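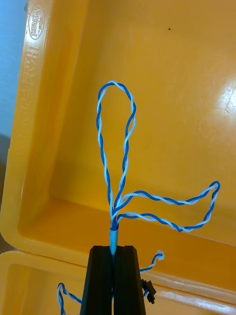
Network Cabling Technician (Structured Cabling), Isthorpe

Gradlow installs and maintains data cabling in schools, clinics and small office buildings. We are hiring one full-time technician for the Isthorpe depot. The post is permanent after a probation period of 6 months.

Reports to: Edit Vörös, Field Operations
Hours: 36 per week, Monday to Friday, early start
Travel: daily, company van provided
Reference: 249

The work

Most of the current workload is copper replacement in occupied buildings. The technician pulls new cable, terminates it at the panel and the wall outlet, tests each link and hands over the results. Fiber work is limited to short backbone runs between closets and is done in pairs until the technician is signed off for it.

Duties include:

Reading floor plans and marking cable routes before work starts
Installing tray, conduit and surface raceway
Pulling, dressing and labeling twisted-pair cable
Terminating jacks and patch panels, keeping the pair twist as close to the contact as the hardware allows
Certifying links with a field tester and correcting any that fail
Updating the as-built drawings on the day the work is done
Removing abandoned cable from ceilings and risers

Some sites can only be entered outside opening hours. Evening shifts are posted two weeks ahead and paid at the overtime rate.

Requirements

Two years of paid experience in low-voltage or telecom cabling
Working knowledge of both common wiring schemes for eight-position jacks
Normal color vision, or a demonstrated method of identifying conductor colors reliably
Valid driver's license
Able to work from a ladder and in ceiling spaces, and to lift cable boxes and reels

Useful but not required: fiber splicing, experience with access control or camera cabling, and a manufacturer certification of any kind. Applicants coming from electrical work are considered if they can show data terminations they have done – photographs or test reports are fine.

What we provide

Hand tools, tester, work clothing and boots are issued on the first day. Certification courses are paid for and count as working time. New technicians work alongside Noel Dalisay at the Maltitz site first, then move to the regular Isthorpe rotation. Travel between the depot and the job is paid.

Selection

There is a short interview followed by a bench test. In the test, candidates terminate one panel port and one wall jack, certify the link and explain the test report. Tools are supplied, but candidates may bring their own punch-down tool and strippers. Speed is not scored – labeling, bend radius and untwist length are.

To apply, send a résumé and the names of two references to the Isthorpe depot, attention Edit Vörös, quoting the reference number. Applications close on Thu 26 September. Bench tests will be scheduled after that date, and all applicants will receive a written reply.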